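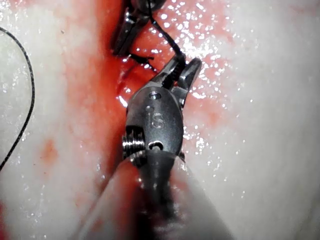 Stitch week at Illmont — the photo page

Quick one before clinic. People keep asking where the pictures from the suturing course are, so, page is up, captions are mine, typed fast, corrections to Rafia Niazi please and not to me. Course ran a week in February in the upstairs teaching rooms at Illmont. Residents, two scrub nurses who wanted to see it from the other side of the table, and a handful of us teaching. All about closing. Holding thread, placing it, tying it, knowing when to cut it out and start over.

Everything on practice material unless the caption says otherwise. More to come when Bereket empties his card. Some of these come up slow on a phone.

MORNING SESSIONS

Trays laid out, early
Before anyone had touched them. Will never look this tidy again. Needle holders on the left, forceps next, scissors wherever the person before you put them.

Black thread, wet
Easiest to see once things get messy, so we start everyone on it. Hates being dragged — keep it off the drapes.

Noreen, first knot
Noreen Satti doing the slow version. Right over left, left over right, hands down flat at the end. She did this for every group and didn't speed up once.

Same knot, one hand
Rafferty Szabo. Looks like a card trick. Ask him to do it with the left.

Loading the needle
Two thirds back from the point, tip of the jaws only. If you grab it in the middle of the jaws you lose the angle. We said this a lot.

The pads
Skeltine pads, the three-layer ones. Top layer tears if you pull up, which is the point of them. Order for next year is already in, item 976, somebody please check I got the thickness right.

Bites
Even ones at the top, then whoever it was started chatting. You can see where the conversation got good.

Too tight
Edges bunched and turned in. Left it in the set on purpose. Approximate, don't strangle, as it says on the whiteboard in Rafia's handwriting.

AFTERNOONS

Tension drill
One person holds the end of the thread, the other ties, neither is allowed to talk. Should stay straight the whole way down and never go twangy. Harder than it sounds. Ravindra Sisodia and partner, mid-argument with eyebrows.

Short tails, long tails
Ruler on the table. Cut too short and it slips, too long and it pokes the patient for weeks.

Deep layer
Buried knots, so nothing much to look at from above. Went in close with the lamp pulled right over. Still mostly a shadow.

Passing
Handing the thread across from one set of jaws to the other without letting go in between. Everyone wants to let go in between. The trick is you take it first, feel the pull on both sides, THEN open. Ravindra made us do this one until the tea went cold.

Bench of hands
My favorite of the lot. Taken from the end of the table, no faces, just gloves all the way down.

Dropped needle
Everybody stops. Nobody moves their feet. Found under the stool at 3:40, fully photographed for the incident log and then for this page because why not.

Blood, pretend
Ginetti mix, the thin one. Adding it halfway through a row is a dirty trick and we do it every time. Dab, don't wipe, find your thread again, carry on. Faces here are worth a look.

Rafia with the suction
Saving somebody's row. She'd say they saved it themselves.

BITS AND PIECES

The whiteboard
Wednesday's, I think. Top line is "where is your other hand". Bottom line is lunch.

Thread bin
Offcuts from a single afternoon. All colors. We went through 123 packets over the week, which is a lot more than I budgeted for, sorry Noreen.

Best row
Bereket Fikre's, 7 stitches, nothing to say about it really. Spacing, depth, tails. Pinned up by the door now.

My row
In the interests of fairness.

Naqvi clamps
The old ones with the stiff ratchet. They click so loud you can hear who's using them from the corridor. Still the nicest tips in the drawer.

Sandwiches
On the non-sterile side. Thank you for asking.

Removing
Lift the knot, snip under, pull across the line and never away from it. Half an hour on this and it should of been an hour. Next time.

Last afternoon
Light going, lamps on, everyone bent over. No one told them to be quiet.

FOR ANYONE WHO WASN'T THERE

A few things people asked me to put down with the pictures so here they are, no order.

Thread has a memory. It comes out of the packet in the shape it was wound. Give it a gentle pull between two hands before you start.

Don't crush it. Grab the strand in the jaws somewhere it'll be cut off later, if you can. The bit that stays in the patient should be the bit you never pinched. Rafferty snapped one on purpose to show the difference, picture's a blur so I left it out.

Wet tissue shines and the shine lies to you about depth. Move your head, or move the light. Look from a second side before you commit.

Sit down. Elbows in. If your shoulders are up by your ears the stitch will show it.

Stop after five bad ones. Have a drink of water — come back.

Practice at home is fine, a banana or a folded dishcloth does it, and there are 5 loaner kits in the cupboard by the stairs. Sign the sheet. One's been out a while and I have a good idea who has it.

Prints: Noreen is doing a set for the corridor. If you're in one and would rather not be, tell her by Sunday and it comes down, no questions. If you want a copy of your own row, write the caption title in the email so I don't have to guess, they all look the same after a bit.

Next course dates not fixed. Same rooms if we get them. Bring your own loupes if you use them, the spare pair has a wobbly arm and teh tape isn't holding.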